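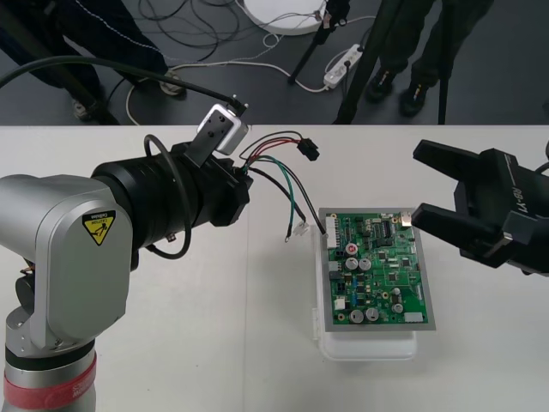

Progress report no. 7, gripper comparison, wire harness and board handling
Period covered: up to the end of July
Prepared for: Kelly Peixoto, Prendis

Dear Kelly,

Thank you for your patience with this one. I know you were hoping for it a little sooner, and I did promise – but the second round of trials ran on into the last part of the month and I wanted you to have the whole picture in one go.

## Where we have got to

When we last wrote, we had only the Trotent fingers mounted and were waiting for the Leite set to come back from the workshop with its new pads. Both sets have now been through the full programme, on both arms, and I am very pleased to say that we have 1090 logged attempts to work from. Of those, 549 were with the Trotent fingers and the rest with the Leite ones, so the two are as evenly matched as we could reasonably make them.

The task has stayed as we agreed it in the spring: one arm handles the harness, the other steadies the board, and the plug has to go home in its header without the board shifting on its housing. It sounds a small thing when written down like that! The team have become very fond of it all the same, and rather protective of the board.

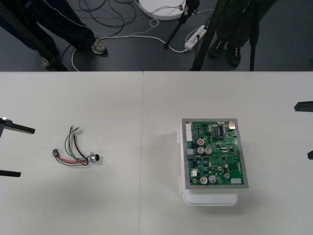
The harness remains the harder half of the job. Wires spring back when they are let go, and a grasp that was perfectly good a moment ago can leave the plug pointing somewhere quite different. We now begin each attempt with the harness lying in a loose curve on the left-hand table, the small black connector at one end and the round metallic one at the other, and the board over on the right-hand table on top of its white enclosure. Starting with the grippers wide open has helped as well, as the fingers used to brush the loops on the way in. The Trotent fingers, being stiffer, hold the connector body well but are unforgiving if they meet it at an angle. The Leite pads give a little, and that bit of give has rescued a good many grasps that I would have written off.

With the plug itself, the order is reversed. Pushing it into the header wants a firm hold, and the softer pads let it rock slightly just when we would like it to stay still. Our success rate on insertion is better with Trotent, on grasping it is better with Leite, and I'm afraid I can't yet offer you the single winner you asked for.
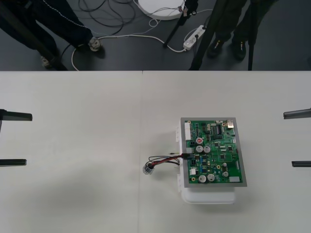 We have therefore started on a mixed arrangement, with one set on each arm, and have run 225 further attempts that way, kept apart from the totals above. Early results are encouraging, although I would ask you not to pass them on to Plesamach until we have checked the force logs properly. Two of the sessions had a badly zeroed sensor, and I would like to repeat those before anybody builds a plan on them.

## Cameras and controllers

- **Wrist cameras.** Both are mounted and their timing is now in step with the arm data. The bracket we began with worked loose during long sessions, so we changed it, and the new one has held.
- **Controller.** The newer version of the Plesamach software is noticeably smoother when the two arms are working close to one another. We lost the better part of a morning to installing it, mostly my own doing.
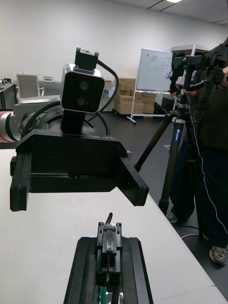

- **Fixed camera.** We have kept this in the same position throughout, so that early and late attempts can be compared side by side.

## Spending and what comes next

We are within budget, with a small underspend on finger pads that I would like to move across to spare connectors, if you are happy with that. They do wear, and the latch is usually the first part to go.

Next month we shall repeat the two doubtful sessions, finish the mixed trials and start on a stiffer pad for the Leite fingers, which their workshop has kindly offered to cut for us. Could you let me know whether you would still like to visit while the trials are running? Mornings are best, as the arms are warmed up and calibrated by half past nine.

With warm wishes from all of us on the bench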